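Saturday, late

Monique Marty called after lunch and we got onto the slumber parties on Jonmont Street. We used to fold paper fortune tellers and ask them who we'd marry. Mine promised me 18 horses and a husband named Hamdy. I'm 83 days from my birthday and have neither — just the cat.

She still has hers in a shoebox, with almost 25 others. I told her to mail me one. Ghizlane Tahiri would want to see it too. Must buy stamps. 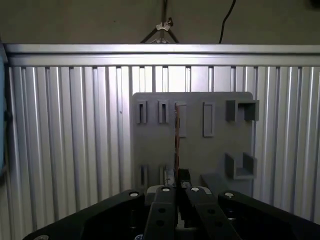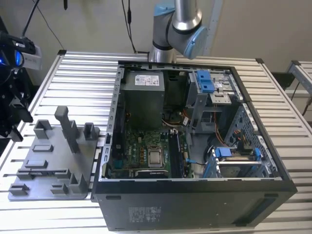 Slatted aluminum in both, open computer tower in the second.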